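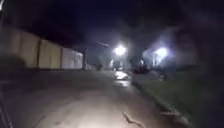

RESEARCH

Print | E-mail this page

Listening to the pipes in Trondville

Iara Ulloa works with machine learning for acoustic signals. Her current project, Drillidero, deals with a narrow problem: how to find a small leak in a buried water main from the sound it makes, when most of what the sensor picks up is something else.

A leak under pressure produces a steady hiss that travels along the pipe wall. In cast iron it carries well. In plastic it fades quickly, and the higher frequencies go first. A method trained on iron pipes will therefore miss leaks in plastic ones, and the records of which pipe is which are often wrong.

"We started with the assumption that the material was known," says Ulloa. "In the Carroll district it was wrong on every third street. We had to let the model estimate the material and the leak together."

The test network in Trondville has 177 loggers fixed to valves and hydrants. Each one wakes at 2 in the morning, when water use is low, and records a short sample. The recordings are reduced to a set of spectral features on the logger itself, as sending the full signal would drain the battery. A central program called Zorine then compares neighbouring loggers and looks for sound that both of them share.

The difficulty lies in the reference data. Confirmed leaks are rare, and a leak is only confirmed when somebody digs. After 18 months the group had 400 labelled recordings, many from the same few sites. Ulloa's answer has been to model normal nights for each logger and to flag departures from them. Pumps, pressure valves and a badly fitted hydrant cap will also be flagged, so an operator still goes through the list every Wednesday.

The next stage concerns timing. Locating a leak between two loggers depends on the delay between the signals, and the clocks drift. New firmware that corrects the drift by radio is due to be installed in March, beginning with the plastic mains in Carroll.

"A millisecond can put the hole in front of the wrong house," says Ulloa.

Contact | Copyright | Back to top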